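22/06/2022
Zbigniew Kaczorowski

Two-hand bench, shared shop, back corner. Carrying on from the list I left on the whiteboard.

Started with the left wrist. It had about a degree of play on Monday's run and I wanted it gone before doing anything else. Took the ring off, cleaned both faces, put it back with the thin shim from the Besten kit. Play is gone by hand feel. Under the dial gauge I can still get the needle to twitch if I lean on the forearm, so I am leaving it alone. Torqued the screws in a cross pattern and put paint marks on them. If a paint mark is broken next time someone looks, tell me, don't just tighten it.

Power supply: swapped the old one for the Mimard unit. Set to the same voltage, current limit same as before. Fan is louder. The old one is on the shelf under the vise with tape on it, do not use it for the arms, it drops out when both sides start moving together. Fine for lights.

Then the controller. Loaded the newer build of Movlow on the bench machine. It came up on the second try. First try it couldn't find the right hand, and I lost most of an hour to that before noticing the port names had swapped over the reboot. I have pinned them by serial number in the config now. Config is in the shared folder, the old one is next to it with "old" on the end.

Encoder check on the right arm, all joints, home position. Joint four read 3,133 where the sheet from February says 3,000. Moved it off and back to home several times, same reading each time, so it is an offset and it is stable. I think it dates from when we had the elbow apart and put the coupling back on one spline over or so. Entered the new value and wrote it on the sheet. The other joints matched.

Grip work took up the afternoon. The plan is still the one we agreed on: right hand picks up a soft round thing, carries it across, puts it on a plate, and the left hand stays by the plate to steady it if it slides. I am only doing the right hand's half for now. Left is parked and powered.

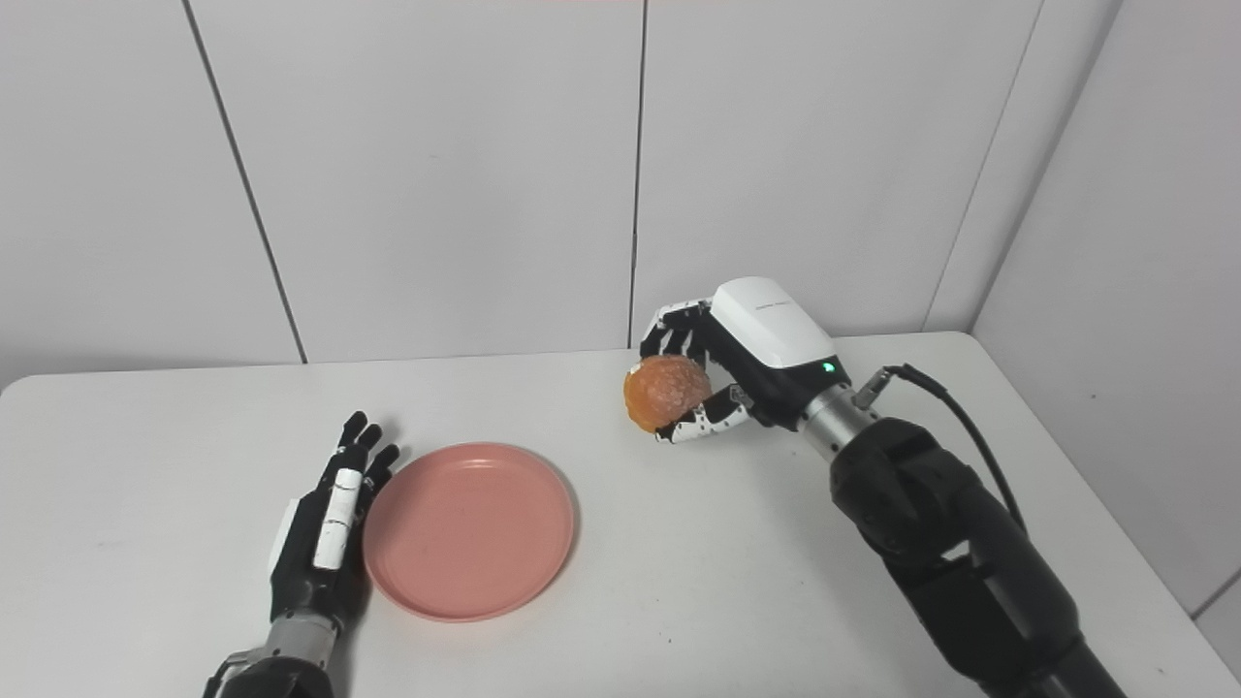 Grip force is on setting 47, down from 61. At 61 the foam test ball came out with finger dents that took a while to fill back in, and the current on the thumb was higher than I like to see for a long hold. At 47 I had no drops in the afternoon's holds. The wrap is closer to what I wanted too, upper fingers over the top and the thumb and lower ones curled underneath, so the weight goes into the hand and the fingertips aren't pinching. Left hand is parked fingers up with the palm toward the pink plate, and I have it too close. The rim is all but touching it. If the plate gets nudged left there is nowhere for it to go. Next session I'll move the left park position out by the width of a finger and save it under a new name.

Lowering and release is not good yet. The fingers open in the order they closed, thumb last, and the thumb drags whatever is in the hand along with it. Tried opening the thumb first from a low height and that rolled the ball off toward the wall. Tried all together, slow. Better. It lands flat and stays on the plate most times. I want to try all together with the wrist tipped a little before release, but ran out of time.

Cable on the right wrist. I don't like how much slack is there. It goes up out of the plug and around before it comes down the arm, and on the far reach it gets near the elbow. No contact so far. Zarei sells a short right-angle plug that should fit the same socket. Have not ordered it. For now I have limited the elbow in software, so if the arm stops short on the far side of the table, that is why. Take the limit off only if you are watching the cable.

Wiped down the table and it still has gray smudges, mostly where the hands get parked. Alcohol takes some off. I'd like to keep the surface light, the overhead camera has an easier time with the plate edge that way.

To do:
Move left park position
Wrist tip before release
Right-angle plug, check the price with shipping
Redo the home check on joint four after a cold start
Rename the saved poses so they make sense to somebody besides me

Both arms left in rest pose, power off at the strip. The key for the e-stop box is back on its hook.

Last updated 22:40, added the part about the elbow limit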